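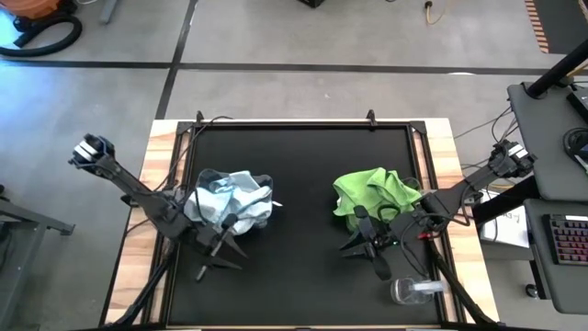 July. Bench 2, morning.

Breltata want an answer by the end of the month on whether the sorting job can be handed over, so I am writing down what I think before the meeting makes me think something else. Their question is simple. Small cloths come back from use in two colours, they need to end up in two boxes, and a person does it now while talking to someone else. Can the bench do it on a night shift with the lights down and no one near? My answer as of this morning is no, with one part of the job that I would say yes to. The setup has been the same all week: blue cloth by the left arm, green by the right, each with its own clear container, and the jar lying on its side near the right-hand rail. I would like the jar to stay in for every run. Any real counter has something on it that isn't part of the job.

Software is Pyo, current build, nothing changed overnight. Jumik is only doing the logging. Table layout follows the Karideck drawing apart from the clamps at the far edge, which I have left where they were.

Count so far: 1788 logged tries across all cloth work, 200 of them on the present task with the present grippers. I am only using the 200 for anything I tell Breltata. The older ones were done with different fingers and a different idea of what counted as finished, and mixing them in makes us look better than we are.

What counts as finished, for anyone picking this up: the cloth is let go, all of it is inside the walls, and the arm has moved off without bringing the cloth back with it. A corner over the rim is a fail. Bülent thinks that is too strict and says he leaves corners over the rim at home and so does everyone. Fair, but Breltata stack their boxes, and a corner over the rim gets trapped under the next one and then the lot comes up together. I rang them to check. They stack them. Strict it is.

Picking up. Getting hold of a cloth is the part I would say yes to. Heaped cloth is easy, there is always a fold standing up somewhere and the pointed fingers will find it. Flat cloth is harder. If it lies right down on the black surface the fingers slide over the top, and two or three goes later it has pushed up its own wrinkle and takes that. Looks silly, works. I had put this down as a fault in my notes from the spring and I now think it should be left alone. A person with cold hands does much the same.

Letting go. Nearly all of the fails are here. The arm opens the fingers over the container and one layer stays caught on a finger tip, then the arm goes up and the cloth goes with it. Pyo thinks it has finished, the person watching can see it hasn't. I tried opening wider, no change. I tried a small shake before lifting, which gets the cloth off more often but throws the corner over the rim, so we swap one fail for another. Lowering further before opening is better, at the cost of the fingers touching the cloth already in there and sometimes picking up a second one.

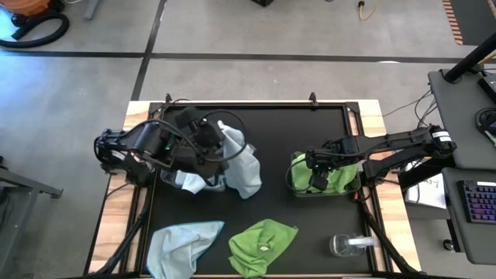 Bench 2, blue cloth hanging from the left gripper, right gripper down at the green container.

The hanging cloth is the difficulty in one go. It comes up to a narrow peak at the top and spreads out into folds at the bottom, and those bottom folds are on the table. Moving sideways from a position like that drags the tail along the surface. If another cloth is lying in the way, the tail either rides over it or takes it along. The light blue one with the darker hem is the worst for getting taken along, I think the hem is stiffer and catches. I have not tested that properly. To do: same cloth, hem folded under, twenty goes.

Lifting higher would clear the tail, and we can lift higher, but then the cloth swings and Pyo waits for it to settle, and the waiting is what makes the whole thing slow. A person doesn't wait. A person also doesn't lift higher, they put the other hand under the bottom. We have another hand. At present the two arms work as two single arms that happen to share a table, left does blue and right does green, and neither helps the other. Bülent has been saying this since we put the second arm on. I have told him he can have the bench for it from next week.

Cable: the thin black one at the left gripper makes a wide loop and it goes across the cloth. I don't like it. I can't point to a run that failed on account of it, but I can't rule it out either when the folds are moving underneath. Same kind of thing on the right, where the cable comes round the gripper and over the edge of the container. Both want clipping back closer to the arm with enough slack left for the last joint. Bülent to do the left one first so that we have a day with one side changed and the other not.

Containers: clear ones are a nuisance for the cameras and I said so at the start. With cloth in, the wall can be guessed from where the cloth stops. With nothing in, the far rim comes and goes. Breltata use clear ones and won't change, they like to see from across the room what is in them. We could put a line of tape round the rim for our own purposes, but then we would be testing a box that they don't have. Leaving it.

Colour: no errors on colour in the 200. Blue and green as far apart as these are is about the easiest thing we could have been given and I won't be making anything of it in the report. If they bring in a second blue later on, which was hinted at, that needs a fresh set of runs.

Speed. Timed the same job by hand for comparison, me and then Bülent, not hurrying. 700 seconds of bench time goes on a load that either of us clears before the kettle has boiled. I am not very worried by this number. At night there is no hurry, and Breltata said so themselves on the first visit. I am more worried about what happens at the end of the 700 seconds, when there is one cloth half in and half out and nothing on the bench knows it.

So for the report, roughly as I would say it out loud:

Picking up a cloth from a loose heap, yes, can run with a person in the building.

Sorting by colour, yes for these two colours.

Putting the cloth fully inside the box, no, not without someone looking in now and then to tuck things down.

Folding, they will ask, they always ask. No. We have not begun and I would not want to give a month for it.

I know how the first point and the third point look next to each other. If a person has to come round and tuck the corners in, they could as well have sorted the cloths while they were there. The sum only comes out right if one person looks after several benches, and then it depends on how often they have to come. We don't have that figure. We could get it quite cheaply by letting the bench run and writing down only the times when somebody would have had to step in. I would sooner bring that to the meeting than another set of percentages. Bülent agrees, with the reservation that "would have had to" needs to be settled by whoever isn't running the bench that day. Agreed.

On the wider question, as we get asked it by every visitor: no, I don't think the arms are ready for the washing at home. There the cloths are all sizes, some are inside out, and the basket gets moved. What we have is a table where things stay roughly where they were put. Within that, the cloth work has come on a good deal since last summer, when we were pleased to get hold of one at all.

Still open:
– clip back gripper cables, left first (Bülent)
– hem test, light blue cloth
– check for cloth on the fingers after opening, before the arm lifts. There must be something in the motor readings, look at a few known fails first
– step-in count, one full shift, jar stays on the table
– two-arm handover, bench free from next week
– ask Breltata how deep the boxes are filled before they get stacked, I forgot on the phone

Stopped 12.30. Jumik log saved under bench 2 with the rest of July.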